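Skester Field Recorder: User Guide
Section 4. Setting Up a Survey Area
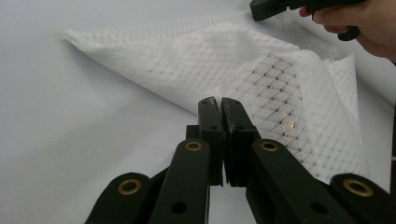 Read this section before your first day on site. It covers creating a survey area on the handheld unit, marking lanes and logging a suspected item. It does not replace your clearance training or your team's standing procedures. If the two disagree, follow the procedures and tell your supervisor.

4.1 Before you leave camp

1. Charge the unit until the battery light turns green. A full charge lasts some 14 hours with the screen dimmed.
2. Open Areas and tap Sync. Wait for "Up to date" to show at the top of the list.
3. Check that the historical strike layer is switched on. Records from the war years are incomplete, and a blank spot on the layer does not mean the ground is safe.
4. Download the base map for your district. The Girard and Gamville map sets are separate files. Teams working near the boundary need both.

CAUTION: Switch the unit off before entering any lane where your team leader has called radio silence. Airplane mode is not enough.

4.2 Creating the area

1. Stand at the start point agreed with the team leader, outside the hazard line.
2. Tap New Area and enter the task number from your work order.
3. Hold still until the position reading settles. Under trees this can take several minutes.
4. Tap Set Start Point.
5. Walk the cleared boundary path only. Tap Add Corner at each marker.
6. Tap Close Area. If the last side crosses another side, the unit shows the shape in red and will not save it. Delete the last corner and add it again.

Note: An area may have up to 500 corners. Older units running Virano firmware stop at 10. Split the area into parts and give each part a letter after the task number.

4.3 Logging a suspected item

1. Stop work and follow your marking procedure first. The log comes second.
2. Move back to the safe distance set by your team leader.
3. Tap Log Item and choose a type. If you are unsure, choose Unknown. Do not guess from a part you can see above the soil.
4. Enter the bearing and distance from your position. Do not walk up to the item to get a closer reading.
5. Tap Save. The entry is sent to the team leader's unit when the two are in range.

CAUTION: A saved entry is not a request for disposal. Make that request by voice.

4.4 Reports from residents

Farmers often report finds after plowing, mostly from June on. Use the Resident Report form and record the place in the person's own words. Ask them not to return to the spot or move anything.

Questions about this section go to Szymon Urbańczyk, field support. For battery faults, see Section 7.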